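Residence Laundry Policy: Proposed Changes for July
Members' Forum > Housing and Facilities > Policy Consultation
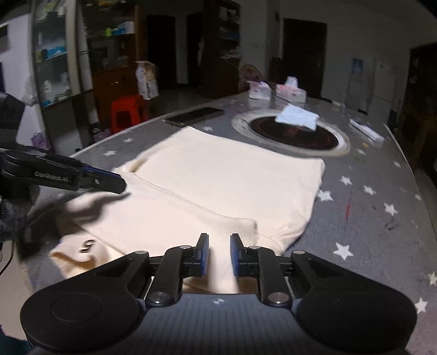 Posted by: wenlow_housing_office
Role: Facilities Policy Officer, Wenlow Residences
Status: Open for comment

Residents of the Wenlow and Pinton buildings are invited to comment on the draft laundry policy before it takes effect in July. The main provisions are as follows.

Machines will be available until 12 at night. The present arrangement, under which the Pinton laundry room stays open at all hours, will end.

Items left in a machine for more than 30 minutes after the cycle finishes may be moved to the folding table by the next user. Sweatshirts, towels and other heavy cotton articles are to be dried on the medium setting only.

The folding table is shared. Residents are asked to clear it when they have finished.

Comments will be read until the thread is closed.

pinton_4th_floor
Resident, Pinton

I wish to record an objection to the closing time. A number of residents in Pinton work evening shifts at the Nägeli bakery and do not return until after 11. Under the draft, they would be unable to complete a wash and a dry on a working day. The office should state what problem the present hours have caused.

wenlow_housing_office
Facilities Policy Officer

The office has received complaints regarding noise from the two apartments directly above the Pinton laundry room. The spin cycle is the principal source.

kundodetti_hall_rep
Building Representative, Kundodetti Hall

Kundodetti Hall adopted the same closing time last year. Complaints from the lower floors stopped within a month. We did, however, open the room earlier in the morning to compensate, and I would recommend that Wenlow consider the same.

pinton_4th_floor
Resident, Pinton

An earlier opening does not assist a person who goes to bed at 2. I would support closing the washers at midnight and leaving the dryers available.

greycardigan
Resident, Wenlow

My comment concerns the dryer setting. Medium is too hot for fleece-backed cotton. I have lost two sweatshirts to shrinkage in the cuffs and waistband, and both were dried in accordance with the posted instructions. Low heat, followed by an hour laid flat, gives a better result.

kundodetti_hall_rep
Building Representative, Kundodetti Hall

I cannot agree. Low heat on those machines doubles the drying time, and on weekends there is already a line. Residents with delicate articles may select a lower setting at their own discretion, but it should not be the rule. Nor should the folding table become a drying rack.

wenlow_housing_office
Facilities Policy Officer

The wording on heat will be changed to "medium or lower." The proposal to keep the dryers open after midnight has been forwarded to the building manager. Drying flat on the folding table will not be permitted during busy periods.

greycardigan
Resident, Wenlow

Please define busy periods.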